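Home Sites Checklists Forms Contact

Golton Community Hall, Plundgate Road
Monthly safety walk-through with comments
Last updated: 28/04/2023
Checked by: Selvaraj Seneviratne
Copy to: Reinaldo Prado

1. Front entrance and ramp
OK. Door closer adjusted, door no longer slams. Ramp handrail tight at both ends. The mat has a curled corner on the left side. Replace it before it gets worse.

2. Exit routes
Needs action. Side exit was clear. Rear exit had folding chairs stacked inside the door again and I moved them to the storeroom. Exit needs 48 inches clear at all times. Reinaldo to put tape on the floor.

3. Exit signs and emergency lights
OK except one. The light over the kitchen passage went dim partway through the test. Battery on order from Nallstead.

4. Fire extinguishers
OK. Gauges in the green, pins and tags in place. Kitchen unit is due for service in November.

5. Electrical
Needs action. Extension cord running under the rug in the meeting room. Removed. Panel in the hallway is labeled, but breakers 2 and 45 have the labels swapped. Please correct.

6. Snack counter
Display stand is stable and does not rock when pushed. Ran a hand along the acrylic edges, no chips or sharp spots. Keep packaged items back from the front lip.

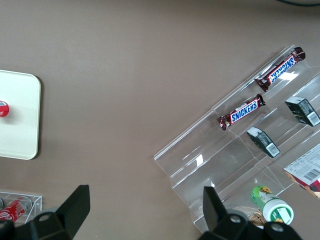 Item 6. Acrylic stand with packaged snacks.

Allergen card was missing from the counter. A new one has been printed and needs to be posted where buyers can read it before they pay.

7. Kitchen
OK. Refrigerator door seal cleaned. Väisänen range hood filter is greasy, wash before the next big booking. First aid kit is short on burn dressings.

8. Main hall
OK. Floor dry, no loose boards. Posted occupancy limit is 400 and the sign is readable from the door. Stage steps need new grip strip on the bottom tread.

9. Restrooms
Hot water at the sinks is too hot. Turn the mixing valve down and check again with a thermometer.

Carried over from last time: parking lot light by the dumpster, still out. Electrician has been called twice.

Back to checklists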